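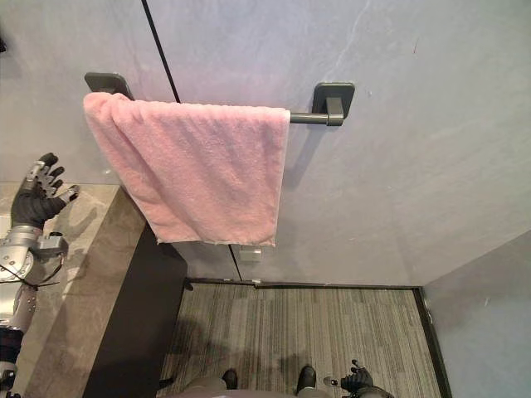 A pink terry towel on a dark grey wall-mounted bar.

10 September 2024
By Tomoyo Nagano, Stemow Press Office

Stemow publishes fixing and spacing guide for towel bars on panelled bathroom walls

Stemow, the bathroom fittings supplier, has today published a technical guide to the placing and fixing of towel bars on panelled walls. The guide, titled Virkell, is meant for installers, housing managers and householders who are replacing tiles with large wall panels or adding rails to a room that already has them. It is free of charge and replaces the two-page leaflet previously packed with Stemow rails.

The guide deals with single bars fixed at two points. It does not cover heated rails, free-standing racks or bars fixed to glass. Ladder rails will be treated in a supplement planned for November.

Background

Panelled walls have become a common choice in small bathrooms, where they cut down the number of joints and can be wiped clean quickly. They also change the way a towel bar has to be fixed. On a tiled wall the installer usually drills through the tile into solid masonry. On a panelled wall there may be a board, an adhesive layer, a cavity or an older surface behind the face, and the fixing has to suit whichever of these is present.

Between November and the following summer, Stemow's service desk reviewed 2,044 requests for help with towel bars. Of these, 995 concerned a bar that had worked loose at one or both brackets. A further 917 concerned position: the bar was too close to a corner, too low for a bath towel to hang clear of the floor, or set across a joint between panels without any allowance for it. The remainder were requests for spare parts and general questions about cleaning.

"The fittings themselves were rarely at fault," said Tomoyo Nagano, who edited the guide for Stemow. "Most of the calls came down to what was behind the panel, or to where the first hole had been marked. Those are both things that can be checked with a tape measure and a torch before any drilling is done."

Position of the bar

The guide asks the installer to start from the towel and work back to the wall. A towel folded once over a bar hangs to half its length, plus or minus whatever the user leaves uneven between front and back. Towels are seldom hung squarely in daily use. The top edge bunches, one side creeps along the rail and the hem ends up at a slant. The guide therefore adds an allowance below the hem and advises that the bar be set high enough for the longer panel of the towel to clear any skirting, pipework or low fitting.

The same approach is taken to width. A bar that matches the folded width of the towel exactly leaves no room for the hand and encourages gathering at the bracket. Stemow recommends that a short length of rail be left free at one end at least, so that the towel can be slid along and opened out to dry.

Inside corners are given a section of their own. A bracket set too near the return wall makes it hard to reach the fixing screw and leaves the towel edge touching the second panel, where air does not move freely. The guide gives a minimum distance for each bar length in the range and advises increasing it wherever the return wall meets the main wall at an angle other than a right angle.

Joints between panels

A vertical joint is often hidden once a towel is in place, and this can make the area behind the bar seem a convenient place for one. The guide permits a bar to cross a joint under stated conditions. Each bracket must sit wholly on one panel, with no part of the plate over the seam. Neither fixing hole may fall within the edge zone given by the panel maker. The sealant in the joint must be fully cured before the bar is fitted, and must be left accessible for inspection with the towel removed.

Where the panels on either side of the joint are able to move separately, as with a door, a hatch or a removable service panel, a rigid bar must not be fixed to both. The installer is directed to place the whole bar on the fixed side. Latches, hinge plates and similar small fittings should be located and marked on the wall before a height is chosen, and should not be left under a hanging towel if they are in regular use.

Fixing methods

The guide sets out separate methods for solid walls, boarded walls with timber behind, and boarded walls with a cavity. In each case the sequence is the same:

1. Establish what lies behind the panel, and check for pipes and cables.
2. Mark the centre line of the bar with a level and confirm it against the floor at both ends.
3. Hang a towel over a length of batten held at the marked height and check the drop.
4. Drill the panel face at low speed without hammer action, using a bit suited to the surface.
5. Seal the hole before inserting the plug.
6. Fit the bracket plates, then the bar, and tighten both ends in turn.

Step five is new to Stemow's printed instructions. Water that runs down a wall can pass behind a bracket plate and enter the board through an unsealed hole — a fault that may stay hidden until the plate begins to turn under load.

The guide also sets out a simple load check. After fitting, a thoroughly wetted bath towel is hung at the centre of the bar and left for an hour. The brackets are then examined for movement at the wall. A bar that has shifted is to be taken down and its fixings replaced, as further tightening will usually enlarge the hole.

Surface and finish

Advice on finish is limited to care. Matt dark bars show limescale more readily than polished ones, and abrasive pads leave bright marks that cannot be removed. The guide recommends a soft damp cloth followed by a dry one. Acid descalers should be kept off the bar, the plates and any stone-effect panel unless the makers of all three allow them.

Terry towels shed fibre at the hem as the stitching wears. Loose threads should be trimmed and not pulled, particularly where a bracket has squared edges on which a loop can catch. The guide suggests checking the gap between bar and bracket for trapped fibre when the rail is cleaned.

Trial and review

The text was tested in draft by two installation firms, Gernau and Lacerda. Each worked from the printed guide alone, without telephone support. Gernau fitted bars to boarded walls in refurbished flats and Lacerda to solid walls in newly built houses. Following their comments, the section on corners was rewritten and the marking-out drawings were enlarged so that they can be read from a sheet laid on the floor.

Roughly 2 hours should be allowed for a first installation on a boarded wall, including time for the sealant to set around the plugs. Experienced installers are expected to need less.

Availability

Virkell is available from Stemow trade counters as a printed booklet and from the Stemow website as a download. Printed copies will be packed with all single towel bars leaving the warehouse from November. Customers who already own a Stemow bar may use the guide to check an existing installation, and replacement plugs and sealing washers can be ordered through the service desk.

Press contact: Tomoyo Nagano, Stemow Press Office
© 2024 Stemow. All rights reserved. | Back to top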